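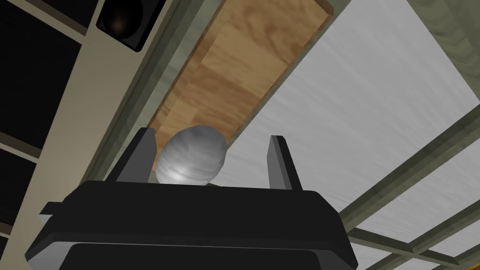
Fig. 1. Plundis simulator, gripper view. Fingers apart, gray egg-shaped object between them.

Handout 3: Buying a Simulated Robot

Plundis is sold by Eltthorpe as a "complete virtual workplace" for pick-and-place practice. The Saber license costs 794 a year and comes with 2000 scenes. The Sesstead license costs 3906 and comes with the same scenes and a phone number.

Read the brochure before class. Underline every use of "lifelike" and bring a spare pen.

What to check in a trial copy

1. Surfaces. Wood grain and mottled stone are cheap to draw. Ask what friction value sits under each one. The brochure is shy on this point.

2. Contact. In Fig. 1 neither finger seems to press on the object. Find out what the software reports at such a moment, and whether it agrees with you.

3. Backgrounds. Fig. 2 has an open gripper with nothing in it, a paned window and a red wall with a grid of lines. Decide whether your vision model needs a wall that loud. Eltthorpe calls this "domain richness." 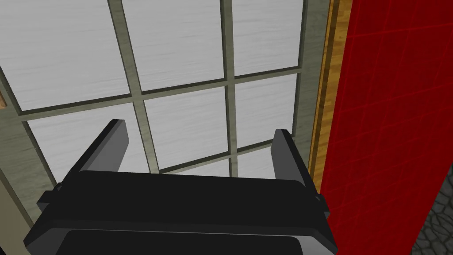 4. Export. Saber saves to its own format only. Sesstead saves to that one too, faster.

For next time: one page on which license you would buy, and with whose money.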